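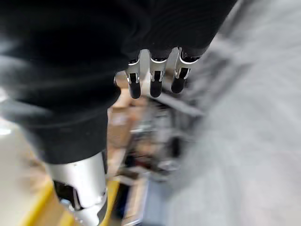

Our assignment was to decide whether the Kovstead entryway plan does what its sales sheet says, which is to keep a shared entrance tidy with open yellow shelving and everything else in black. The sheet makes a strong claim for the black. It is supposed to "hide daily wear" and make mixed items look like one set. I doubted this before we started and I still do. Black cloth, for one, doesn't look like one flat color. It is soft and matte with a slight ribbing, and wherever it hangs it makes broad folds and shallow creases that catch your eye. Put that next to black plastic and the two don't match at all, even though a catalog would list them both as "black."

What we were asked

The class brief had three questions. Do people put things back where they belong? Does the color scheme help them do it? Is the plan worth the price for a building like the Witville residence hall? The third one we could only partly answer. The quote we were given was $957 for the full entryway and $469 for the shelf and shoe storage alone, and neither quote covered installation.

We sent a short survey to residents and got 79 responses. I would not lean on it very hard. People who answer a survey about shoe storage probably care about shoe storage already. Most of them said open shelves were "better" than a closet, but we never asked what they meant by better, and we should have.

The shoe pieces

I spent most of my time on the black molded plastic pieces, which are shaped like shoe trays. Lying flat on the shelf top with the side walls up, they look neat enough, and two of them together read as a matching pair. Standing one on edge with the rounded toe end up changes my opinion of it. The underside is hollow, with a thick rim and a raised oval panel set in the middle, and the curved edges are glossy where the light gets to them. So much for hiding wear. A shiny edge is the first place I would look for scratches. The shape also bothers me. One end is round and the other is squared off with a low wall, so there is a right way to line them up, and my guess is that tired people coming in from the rain will ignore it.
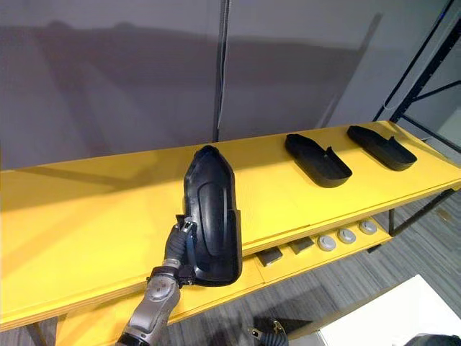

The shelf

I have fewer complaints here. The yellow is bright and even, and a black item on it is very easy to find, which may be the only part of the color argument I accept. There is a faint seam where two boards of the top meet. My partner called that a defect and I didn't think it mattered. The lower shelf is good for small things, though small things on a low open shelf tend to multiply and the plan has no answer for that.

What we would change

We would buy the shelf and skip the rest of the set until someone has tried it through a wet March. We would also rewrite the survey to ask what people did yesterday instead of what they prefer. The color scheme should be tested against a plain wood shelf of the same size, with the same shoes. Without that comparison the tidiness claim is an opinion.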